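Pandura Driver Set: the one that stays on my desk
Review by Zdislava Charvát
Filed under: Hand tools

I have owned far too many small screwdriver sets. They arrive in a clever case, I love them for a week, and then the handle gets slick or the most useful bit goes down a heating vent and that's the end of it. The Pandura has been in use at my place for seven months now and I still get a little happy when I slide it open!

You get 23 bits, a long slim handle, a short stubby one, and an extension shaft. I bought mine at Kuruc, the hardware store on the hill in Sekemdale, where they let you take it out of the packaging and try it on a scrap of pine. Please do that if your store allows it. The weight is what sold me.

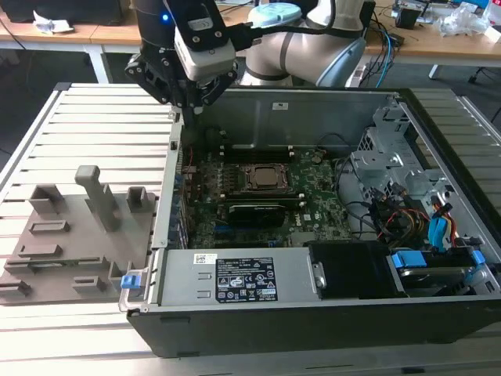

The long handle has a spinning cap on the end, and the cap spins well. You rest a finger on it, turn the shaft with the other fingers, and a long screw comes out in seconds. My old Lellura set had a cap too, but it squeaked and dragged from the first day. The Pandura's is smooth and quiet, and it hasn't picked up any wobble. The grip is a ridged rubbery stuff that washes clean with dish soap (I know this from doing the hinges on a greasy oven door, which I do not recommend as an evening out).

Bits click into a magnet at the tip, and the magnet is strong. It holds a cabinet screw sideways with no help from me. It will also steal tiny screws off the table if you wave it around, so keep a saucer handy.

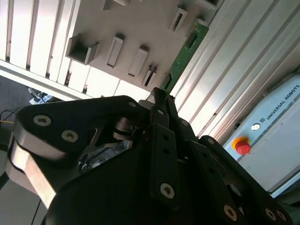

The bit selection is sensible, and I'm so glad they left out the oddball shapes that fill up bigger sets. You get Phillips, flat, hex, a square one I've used exactly once, and a really good run of star bits. I was most pleased with those. Star sockets turn up all over machinery now, like the two big round heads sitting side by side on that black plate, and a sloppy bit will chew one up fast. These fit snugly, with hardly any play, and the larger ones take real force on the stubby handle. I leaned hard on a seized bike rack bolt in May and the bit came away without a mark on it.

Now the case. It's a sliding tray, and it's the weak part. The labels are printed in pale gray on slightly darker gray, so at night I'm tilting the thing under a lamp trying to tell one Phillips from the next. I ended up painting a dot of nail polish beside my favorites. The tray also opens too easily in a bag. A rubber band fixes it, but come on.

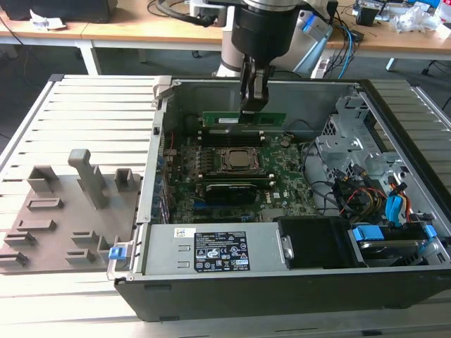 Green memory module at its slot in an open Dell tower, laid on its side.

The extension is the piece I expected to ignore, and I use it constantly. It reaches past a deep metal edge without scraping your knuckles, and it got me to the back screw of a wall lamp that I'd been cursing for years. It does flex a little at full length. For delicate jobs I go back to the plain handle, where you can feel a screw start to bite and stop in time.
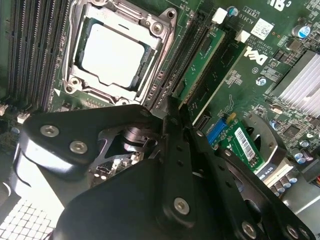 Processor in its open socket, lever bar along the lower edge.

There's no ratchet. If you put together a lot of flat-pack furniture you'll miss one, and your wrist will tell you so by the second bookcase. For repairs, lamps, toys, bikes, and the insides of things, I'd pick this set again tomorrow. I've already bought a second one for my sister, nail polish dots included.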